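Software Maintenance, Unit 6
Reading a Release Announcement
Handout prepared by Refilwe Potgieter. Revised August 12, 2026.

Bring a release announcement to the session. It should be for something you have installed yourself, on a phone, a laptop or a work machine. Print it or save a copy, since vendors edit these pages after the fact and seldom mark what changed.

1. What the announcement is for

A release announcement is written by people who want you to install the release. I say this first every year and every year half the papers treat the announcement as a neutral record. The change log is closer to a record. The bug tracker, if you are allowed to see it, is closer still. When the three disagree, and they will, your paper should say so and say which one you believe.

Watch the verbs. "Improved," "refined," "modernized" and "streamlined" tell you that something is different. They don't tell you that it is better, or for whom. A settings page with 15 options cut down to a handful has been streamlined. If you used one of the missing options, you have lost a feature.
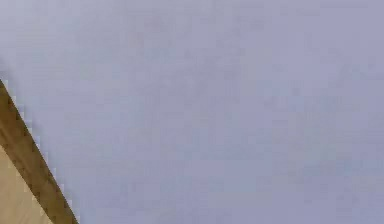

Figure 6.1. Plain gray surface with faint mottling.

2. The word "faster"

Ask four things whenever you meet it. Faster at what? Compared with which version? On what hardware? Measured how many times?

Our worked case is Horlow, the file-sync client we took apart in Unit 4. The announcement for its last major version promised startup "up to twice as fast." The words "up to" let the vendor off the hook entirely, as a program that starts slower on your machine still falls inside the claim. Khôi Đinh ran 100 cold starts on the old version and 100 on the new one, on the lab laptops. The middle value barely moved. The best single run was a good deal quicker, and I suspect that best run is where the sentence came from. I can't prove it.

Khôi's spreadsheet is in the course folder. Look at the spread before you look at the average. Also look at his notes on virus scanning, which he had to turn off partway through and then start over.

3. Dates, rings and "coming weeks"

Most large updates go out in stages. A small group gets the build first, then a wider one, then everybody else. Vendors call these rings, waves or channels, and the names mean whatever the vendor wants them to mean that quarter.

"Available today" usually means available today to the first group. "In the coming weeks" means no date has been agreed on. Tolotell, which makes the remote desktop tool some of you use at work, announced a general release for October and reached its last group 14 weeks after that. The announcement was never corrected. Both statements, the date and the lateness, can be checked from the build numbers, and that is how Soo-ah Ko did it in her paper. Read hers if you want a model of how to use dull evidence well.

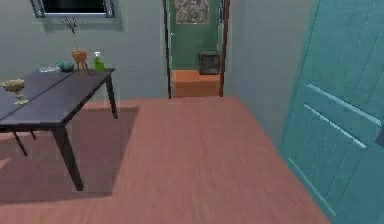 Screenshots deserve the same suspicion as adjectives. Many of the pictures in a launch post were made before the build was finished, and a few show features that never shipped. Rendered art is weaker evidence still. A dark table with a gold-colored goblet on it, standing on a reddish-brown wood floor, can look very nice in a graphics driver announcement and say nothing at all about how the driver behaves with your two monitors and a projector. If a claim about display quality matters to you, find out which settings were used and try them on your own machine.

4. Known issues

Read this section before the feature list. It tends to be short, and it tends to be linked from the bottom of the page in small type. Things to look for:

Issues described as affecting "a small number of users." Small compared to what? Wustusen once used this phrase for a printing fault that drew some 2,000 forum replies.
Issues marked resolved with no build number given.
Workarounds that amount to turning off the new feature.
Issues carried over from the release before, reworded.

Kiều Diệp argued in last year's discussion that a long known-issues list is a good sign, as it shows somebody is testing. I half agree. It may also show that somebody had a ship date.

5. Assignment

Pick three claims from your announcement. For each, write down what would have to be true on an ordinary machine for the claim to hold, then find out whether it is. Four pages at most. "Could not be determined" is an acceptable finding if you show what you tried.

Don't quote reviews that went up the same day as the announcement. Most of them are the announcement.

Papers go to Tâm Ninh through the course folder. Late papers go to me, with a reason. The reading for Unit 7 is the Đỗ chapter on rollback, skipping the section on tape.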